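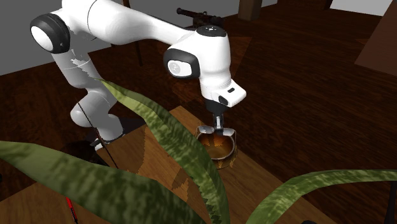 *Small round bowl on the light wooden table, arm above it (render).*

**January 5, 2025**

Sunday, and the workshop is so quiet I can hear the heater tick. I came in meaning to stay an hour and look at the glaze tests, and of course I've been here since breakfast, but I do like it this way once in a while — tea on the shelf, radio low, no phone.

The tests are the second round of the oat-colored glaze, the one we started in October with the Zarkow feldspar. I mixed a 300 gram batch again so the results can be set beside the old ones. Water went in at 188 grams to begin with, and I sieved it twice. It felt a touch thick on the brush, more like yogurt than cream, so I let it down a little at a time and (sorry, everyone) stopped writing down how much after the third splash. Next time I'll weigh the jug before and after like a sensible person.

Tiles are numbered on the back in iron wash. 483 is the plain one, two coats, and it is lovely! Soft, slightly speckled where it pools, and no pinholes that I can find even with the good lamp. 484 had three coats and crawled along the top edge. I suspect dust from the drying rack, though Sharada Rodrigues thinks the bisque was fired too hot, and she has been right about that sort of thing more often than I have.

She also left me a note about the Skakis clay. The new bags are shorter than the old ones, meaning they don't like being pulled up tall, and she has been wedging in some of our reclaim to help. Please do the same if you're throwing anything bigger than a mug. For bowls I haven't noticed any trouble.

Kiln: ramped slowly overnight, up to 610 degrees, then let it climb on the usual program. The bottom shelf still lags. I moved the cones so we'll have a proper look at it next firing, and I've put the spare thermocouple in the Plotico tin by the door.

Still to do: wax the feet on the Kahsay order, wash the big sieve (I left it soaking), and find out who has the long tongs. Tile 483 is on the windowsill if anyone wants to see it in daylight.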